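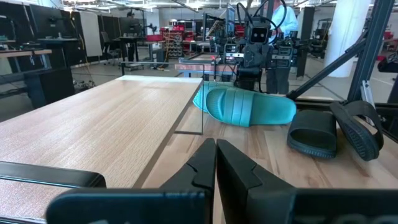

Lenari 拖鞋归位记录集

版本说明与数据卡
维护：Ginette Bélanger、Harvey Gagnon
标注规范：Aurel Enache
最近修订：2018年1月26日

概述

Lenari 收录桌面条件下拖鞋配对与归位的过程记录，共 3,009 条。每条记录对应一次完整的整理：鞋以某种散放状态开始，以成对放在架板上、或被判定为未完成结束。所用鞋类限于无后跟的一字带凉拖，不含人字拖、棉拖和带扣凉鞋。

本数据集适用于配对判断、鞋底与鞋面朝向判断、摆放次序分析，以及整理结果的一致性评价。不适用于鞋码识别、材质识别和磨损评估，相关字段没有采集。

目录结构

records/ 过程记录，每条一个文件
layouts/ 初始摆放表
items/ 鞋与架板的编码表
labels/ 标注结果，含初标与复核两份
splits/ 训练与测试划分
docs/ 标注手册、勘误表

records 下按初始摆放编号分子目录。文件名由三段组成：摆放编号、执行序号、修订字母。修订字母从 a 开始，只有内容改动才递增，单纯移动位置的文件不改字母。

物品

编码表共 50 项，一只鞋为一项，左右脚分别编码，架板和挡条另计。编码格式为类别字母加两位数字，例如 S07 为鞋，R02 为架板。同一双的两只鞋不保证编号相邻，配对关系一律以 items/pairs.csv 为准，请勿根据编号推断。

颜色字段使用固定词表。蓝绿色统一写作 teal，不再区分 cyan、turquoise 和 dark green；旧版中的这三个值已全部替换。黑色写作 black，深灰与黑色难以分辨时写 black，并在 note 中注明。

鞋带形式分为 ribbed（带面有凸条）和 smooth（带面平滑）两类。鞋底纹理分为 perforated、treaded 和 plain 三类，其中鞋床面与外底分开记录，字段为 insole_tex 与 outsole_tex。早期标注曾把两者合为一个字段 sole_tex，该字段保留在旧文件中，读取时应忽略。

架板

架板为浅色木板，放在金属支架上，略高于桌面。架板本身不分格，落位区域由标注坐标定义，不贴胶带，不画线。

坐标原点取架板近侧左角，长边为 x 轴，短边为 y 轴，单位为毫米。鞋的位置以鞋底轮廓的中心计算，不以鞋带中心计算。带面较宽的鞋，两种算法差别明显，合并外部数据前需先核对。

支架编号与板编号互相独立。更换支架后板面高度有变化，因此 records 中的 rack_height 按条记录，不应从编码表中回查。

初始摆放

layouts/ 中共有 102 种初始摆放，按难度分为四组：

A 组：全部鞋底朝下，左右相邻，方向一致。
B 组：全部鞋底朝下，成对关系打散，方向不限。
C 组：至少一只侧立或翻面，同一双的两只仍相邻。
D 组：至少一只侧立或翻面，并且存在一只压住或靠住另一只的情况。

每种摆放用文字和坐标表共同描述。文字部分只写姿态和相互关系，例如“一只侧卧，带面朝近侧；另一只斜靠其上，外底可见”。坐标表给出各只鞋的中心和朝向角。侧立鞋的朝向角以鞋尖投影方向计算，翻面鞋在 flip 字段标 1，侧立标 2，正放标 0。靠在别的鞋上、既不算侧立也不算翻面的，标 3，同时必须填写 support_id。

摆放恢复时允许的偏差为中心 15 毫米、朝向 10 度。D 组因靠立姿态不易复现，朝向偏差放宽到 20 度，这一点在分析执行时长时应当考虑。

归位规则

一、先配对，再上架。未确认配对的鞋不得放上架板。
二、成对的鞋并排，鞋尖朝向同一侧，左脚在左。
三、两只鞋的间隙不大于 30 毫米，不得重叠。
四、鞋底须完全落在板面内，鞋跟允许与板边齐平，不允许探出。
五、一双以上时，先放离执行者较远的一侧。
六、鞋带不得塌入鞋床。带面受压变形的，放置前先恢复。

规则四在第一版手册中写作“鞋底基本落在板面内”，两位标注者理解不一，C 组中有一批记录因此重标。现行文本以本节为准。

字段

record_id 记录编号
layout_id 初始摆放编号，取值 L001 至 L102
item_ids 本条涉及的鞋，按首次被移动的次序排列
rack_id 架板编号
rack_height 板面距桌面高度，毫米
steps 步骤列表，见下文
final_pose 结束时各鞋的中心、朝向角、flip 值
pair_ok 配对是否正确，0 或 1
align_ok 朝向与间隙是否合规，0 或 1
edge_ok 是否完全落在板面内，0 或 1
outcome 结果，取值 done、partial、stopped
note 自由文本，英文或法文

steps 中每一步包含动作、对象和结果姿态三项。动作词表为 turn（翻正）、separate（分开）、move（移动）、place（上架）、adjust（上架后微调）。将靠在一起的两只鞋拉开记为 separate，即使其中一只并未离开原位。上架后再取下重放，记作 move 加 place，不记 adjust。

outcome 为 done 的条件是三个 ok 字段全部为 1。仅有配对正确、其余任一项为 0 的，记 partial。中途停止的一律记 stopped，不论停止时已上架几双。

划分

测试部分为 1,000 条，其余用于训练。划分以初始摆放为单位，同一摆放的所有记录只出现在一侧。A 组摆放变化较少，测试部分中 A 组的比例低于训练部分，报告结果时请分组给出，不要只给总平均。

未设官方验证集。需要验证集的使用者可自行从训练部分切分，切分同样应以摆放为单位。

标注流程

初标由 Jomgate 的标注组完成，复核由 Colleen Petrenko 和 Harpreet Lapointe 分别进行。两份复核不一致时，由 Aurel Enache 裁定，裁定结果写入 labels/final，原始分歧保留在 labels/review 中。

分歧主要集中在两处。其一是侧立与靠立的区分：一只鞋侧面着地、鞋底同时接触旁边的鞋，究竟取 2 还是 3。手册规定，移开旁边的鞋后仍能保持姿态的取 2，否则取 3。其二是黑色鞋的左右脚判断。鞋带平滑、轮廓近似对称的款式，仅凭鞋面不易判断，标注者须参照 items/ 中的外底轮廓图。仍无法判断的填 unknown，不要猜测。

已知问题

部分 C 组记录的 rack_height 为空，原因是更换支架时未登记。空值不可用同日其他记录填补。

S19 与 S23 在旧编码表中曾互换。使用 Greren 早期导出包的，应先运行 tools/swap_check.py；直接从当前目录读取的不受影响。

桌面木纹与架板颜色接近，个别记录的板边坐标误差较大，edge_ok 的可靠程度低于另外两个判定字段。勘误表中标有 E 的条目已重新测量。

note 字段未做统一清理，存在缩写和拼写错误。其中 “rev” 有时指翻面，有时指方向相反，检索时两种含义都要考虑。

不含带鞋撑、带包装或用绳捆扎的鞋。不含三双以上同时整理的情况。

读取

编码为 UTF-8，分隔符为逗号，小数点为英文句点。角度以度为单位，逆时针为正，范围为 -180 至 180，不含 -180。旧版曾使用 0 至 360，转换脚本为 tools/angle_fix.py，该脚本对已转换的文件重复运行不会产生变化。

空值写作空字符串，不写 NA，也不写 -1。unknown 是有效取值，与空值不同：前者表示标注者看过但不能判断，后者表示没有填写。

变更记录

1.3 合并颜色词表；归位规则第四条改写；重标 C 组部分记录。
1.2 增加 support_id；flip 增加取值 3。
1.1 鞋床与外底纹理拆为两个字段；修正 S19 与 S23。
1.0 首次内部发布，仅含 A、B 两组。

引用与联系

引用时请写明数据集名称和版本号，例如“Lenari 拖鞋归位记录集，1.3 版”。使用自行切分的验证集时，请一并公布摆放编号列表。

编码表和摆放表的错误请提交给 Harvey Gagnon，附 record_id 或 layout_id。标注口径方面的问题请提交给 Aurel Enache。架板规格沿用 Lemieux 项目的测量表，如需原表，请联系 Ginette Bélanger。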